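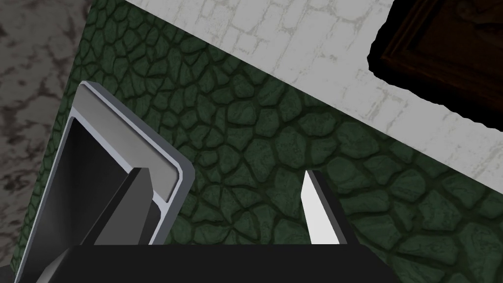

Rebecca Marras asked, in her comments on the previous edition of this section, why the comparison could not simply begin with the second gripper and skip the baseline run. "We lost two days to that step," she wrote, "and the numbers looked the same as the ones in the Workley sheet." The baseline run remains required. A score taken from another site's sheet does not carry over, as the controller settings at that site may differ from those in use locally.

4.3 Comparing Two Grippers in Simulation

This section applies to installations that use the Hisix controller with the Flustell simulation package. It explains how to run the same set of tasks with two gripper models and how to record the results. Operators who have not completed Section 4.2 (Wrist Camera Set-up) should do so first.

Before You Begin

The standard task set contains 30 tasks. Both grippers must be run on the full set, in the same order, with the same starting positions. Close any other session that is open on the controller.

Procedure

1. Start the simulation package and load the task set from the Comparison menu.

2. Select the first gripper model. The name of the model appears in the status line. Check it against the work order.

3. Open the wrist camera view. Both fingers must be visible when the gripper is fully open. If only one finger can be seen, return to Section 4.2 and repeat the camera alignment.

4. Set the closing speed and the force limit. Write both values on the record form. The same values are to be used for the second gripper unless the work order states otherwise.

5. Select Run Baseline. Do not change the camera view while the run is in progress.

Note: The surface textures in the simulated rooms are chosen from a stored list. To hold them constant between runs, enter the same seed number each time. The seed used at the Hayat site is 2,693. Any whole number may be used, provided it is written on the form.

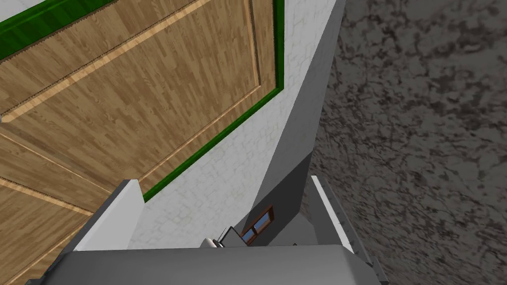

6. When the baseline run ends, save the log under the name of the gripper model and the seed number. A complete log for the standard set has 1,556 lines. A shorter log means that the run stopped early, and it must be repeated.

7. Select the second gripper model. The controller asks whether to keep the current arm settings. Select Keep.

8. Repeat steps 3 to 6.

9. Open both logs in the Compare window. Tasks in which the two results differ are marked in the left column. Replay each marked task from the wrist camera view and enter the reason for the difference on the form - for example, a missed grasp, a slip, or contact with a nearby object.

Caution: Do not load a log from simulation onto a physical arm. The force limits in the log are not checked against the hardware.

Note: Finger width affects how much of the workspace the wrist camera can see. Where the wider fingers hide the target during the approach, record this as a camera finding and leave the gripper score unchanged.

Completed forms are sent to Jerome Ignacio, together with both logs. Forms without a seed number will be returned.

Section revised 16 Jan 2021. The next revision is planned for May.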